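Simulation First: A Student Team on Teaching a Gripper to Approach a Surface

February 2026

The student project group behind Drondine has spent the academic year building a manipulation task entirely in simulation. The course runs over two terms, and teams are expected to deliver a working controller, a test log and a written report. We spoke with the team's software lead, a third-year student in mechanical engineering, about the setup, the scoring and the parts of the work that took longer than planned. The team asked to be quoted by role.

The group started in September with 14 members. Most had taken the introductory controls course, and few had used a physics simulator before. "We lost the first weeks to units," the software lead said. "One model was exported in millimeters and the rest of the scene was in meters. The arm loaded fine. The gripper loaded at the size of a building."

Drondine is the team's name for its task package, which consists of a scene generator, a controller and a scoring script. The controller reads images from a virtual camera mounted behind the gripper and outputs small changes in position and finger opening. The simulator is Skeltix, the package used in the department's teaching labs. Trial logs are stored in Flutow, a web tool written by an earlier year group and maintained by the course staff.

According to the software lead, the camera position was the most debated design choice. A camera fixed in the room sees the whole workspace, but the arm often blocks the object at the moment of contact. A camera that travels with the gripper keeps the fingers in view and loses the context. "Close to a large surface you get almost no features. The network sees the fingers and a flat color. It has very little to tell it how far away it is."

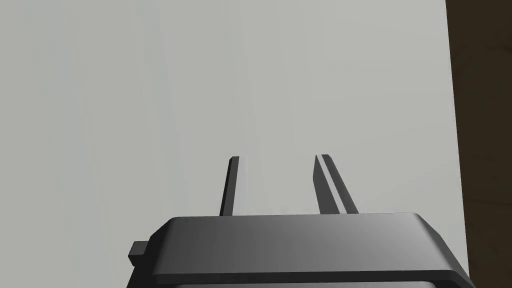
The team tried two ways around the distance problem. The first was to add a depth channel, which the simulator provides at no extra cost. It worked in testing but was dropped, as the course rules limit the controller to color images and joint readings. The second was to give the controller a short history of past frames together with the commands that were sent. "If you know how you moved and how the edges moved, you can estimate the distance. If there are no edges in view, the policy has to back off and look again. We had to train that behavior on purpose."

Training data came from scripted demonstrations and from students driving the gripper by hand with a game controller. The final set contains 264 demonstrations. The scripted ones were smoother, and the hand-driven ones included more corrections. The lead considers the second group more useful. "A script never makes a bad approach, so the model never learns how to leave one."

Scoring is automatic. Each controller is run on 10 scene layouts withheld from the students, with 5 attempts per layout. Points are given for a clean grasp and deducted for contact between the fingers and any fixed surface. The contact penalty was raised at midterm after several teams submitted controllers that slid along a wall until they reached the object. "Ours was one of them," the lead said. "It scored well. It would have broken the fingers on a real arm."

Rendering was kept plain. The gripper has no surface texture and the lighting is soft. The lead described this as a budget decision, as the team shares one workstation with another group and simple scenes render faster. Material and color variation will be introduced in the second term, one parameter at a time, so that a drop in performance can be traced to a cause.

The last stage of the course is a transfer test in the Kadrić lab, where each team is given one session on a physical arm. The team has not yet run its controller on hardware. Asked what result would be acceptable, the lead was cautious. "I would like it to stop when it should stop. Grasping is second."

The remaining work before that session is a calibration routine for the real camera and a limit on closing force. The force limit is written and is being tested. The calibration routine has been assigned to two members who joined after midterm, and a first version is due before the next design review.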